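Collesside Makers Forum > Timber and Finishing > Strip-glued board on a metal bench, what would you finish it with?

plumbbob_ish
Right, so I've got this board sitting on the blue perforated bench and I'm stuck on what to do with it next.
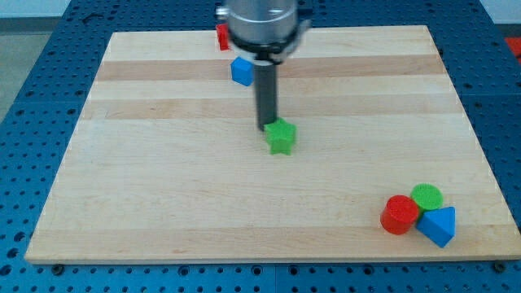
I got it as an offcut from Kuipers (the timber place, not the paint shop) and paid more than I meant to. It was sold to me as maple and it's strips glued side by side, pale cream mostly with a couple of tan ones that I'm rather fond of. It's already got a bit of a shine on it and I haven't a clue what that is. Could be oil, could be some sort of lacquer, the chap on the counter didn't know either.

The plan is to use it as a proper work surface on top of the metal, for laying small things out, sorting coloured shapes and so on, the sort of jobs where bits vanish down the holes if you work straight on the bench. So it'll get slid on and knocked about but it won't see much water. Do I leave the finish alone, or take it back and start again with something tougher?

And while I'm asking, how do you all stop a board from creeping about on a punched top?

marrowfat
Leave it alone! Every time I've "improved" a finish that was already fine I've lost a weekend and ended up with something worse. If it's smooth and it isn't sticky, use it for six months and see how you get on.

dovetail_dodger
Disagree with marrowfat, sorry. If you don't know what's on it you can't patch it when it gets scratched, and it will get scratched. I'd take it back to bare wood now while it's flat and clean, then hardwax oil, two thin coats. I use the Ostholm one. A small tin does a board that size with loads left over. Go down to 400 grit and stop there, any finer and the oil just sits on top.

marrowfat
Two coats and a day's sanding for something that's going to have blocks shoved across it. You do like making work for people.

dovetail_dodger
I like doing it once!

tansy_and_tar
Before anyone sands anything, do the meths test. Dab a bit on a rag, hold it on a corner underneath for a minute. If it goes tacky it's probably shellac. If nothing happens at all then try a drop of water and see if it beads. It won't tell you everything but it narrows it down, and the underside is never going to be looked at anyway.

On the creeping, mine sits on that rubbery mesh stuff you put under rugs. Cost me next to nothing and it hasn't budged.

old_kettle
Rug mesh is fine until you lean on it, then the board rocks ever so slightly and drives you up the wall. Well it drove me up the wall. The whole point of a punched top is that you've got holes everywhere, so use them. Bolt heads at the front corners as stops, something at the back to keep it honest, and you can lift the board out when you want the metal.

What I wouldn't do is bolt right through the wood with no slack. Solid strips like that move across the grain when the weather changes, and if you pin both long edges down hard it'll cup or split along a glue line. Slot the holes if you must go through. Ask me how I know - I had a lovely beech one go with a bang in August.

plumbbob_ish
Oh that's useful, thank you. I hadn't thought about it moving, I suppose I assumed that once it was glued up that was that.

I like the idea of being able to lift it off. My bench seems dead flat apart from where the panels meet, and I did wonder whether the seam would be a nuisance under there.

old_kettle
Shouldn't be. Put a straight edge across it and if you can't get a bit of card under, forget about it.

gribble77
Am I the only one who'd have gone for a sheet of lino? Warm to the touch, doesn't mark, bits don't skid. I had a wooden top on my bench for years and small parts shot off it like it was an ice rink.

dovetail_dodger
That'll be the finish, gribble. A gloss lacquer is slippery, a hardwax oil in matt isn't nearly so bad. Another point for taking it back, I'd say.

marrowfat
Or he could chuck a tea towel on it.

tansy_and_tar
Lino's nice but it curls at the corners unless you glue it, and then you're stuck with it. I do find a pale surface much easier on the eyes for sorting. You can spot a coloured piece straight off. I had a dark green mat from Lelloletti for a while and it was hopeless, I was forever losing green things on it.

plumbbob_ish
Ha, yes, I've got a green star that would have gone missing on that within minutes. It shows up beautifully on the pale wood, so I think I'm sticking with wood.

Did the meths test just now on the underside. Nothing tacky at all. Water beads up, but a bit lazily, if that makes sense?

tansy_and_tar
Sounds more like an oil or a wax oil to me, but don't quote me on it. In which case a light rub down and one fresh coat over the top would probably do you.

dovetail_dodger
I could live with that. Try it underneath first and leave it overnight.

marrowfat
So, leave it alone, near enough.

plumbbob_ish
Somewhere in the middle, I reckon. I'll do a patch underneath tonight and put up how it's looking after tea tomorrow. Old_kettle, what did you use at the back of yours, another pair of bolts or a batten?

old_kettle
Batten, with a little gap behind the board so it can grow. Thickness of a playing card will do for that.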